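Visit to the Trender build, Dristthorpe

The Trender is a two-finger hand tool being built as a pair, left and right, in a private apartment in Dristthorpe. I went over on a Monday at the invitation of Lies Bakker, who does the mechanical side and lives with the parts. The electronics come from Iulian Pop, who works in the shared shop at Urketti and brings finished boards across when there are any.

The aim is modest. A person holds one tool in each hand, does a household task, and the recorded finger positions are later replayed on an arm of the group's own design, called Ma. The arm was at Urketti, so this report covers the tools only.

Each finger is a linkage in black printed parts, with long triangular cutouts in the outer links to save weight and let the finger give a little under load. The contact faces are textured blue pads. Bakker is on the third pad pattern. The first two slid on cartons and blister packs, and the present one has a coarser texture. One tool weighs 213 grams without its cable, down from a first version that she describes as a wrist injury with a warranty card.

Joints are the weak point. The pivots are pinned and capped, and the play in a new pair is acceptable. After a week of use it grows, and the fingertips no longer meet squarely. The current fix is a thin washer on each side of the link, fitted by hand.

Test work is done on the floor and at the dining table, with whatever the household has to hand. The standard task is picking up small packaging and dropping it in the trash bin. The log stood at 719 attempts on the day of my visit — failures are entered along with everything else. 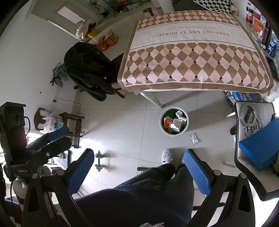

Pop disagrees about the washers. In his view they hide a tolerance problem that belongs in the print, and he would rather ream every hole and accept the extra evening. He also wants the cable moved to the rear of the housing before any more hours are logged. Bakker's answer was that the housing takes 3 hours to print and the cable can wait for the next one.

I tried the right-hand tool for a few minutes. The trigger travel is long and the return spring is stiff in the last part of the stroke. Thin, flat items are hard to lift from tile, and I ended up pushing most of them against the bin to get a pad underneath.

Drawings are not published yet. A parts list is promised for September, without prices. Visitors are welcome by arrangement and should bring slippers, as the floor is tiled throughout.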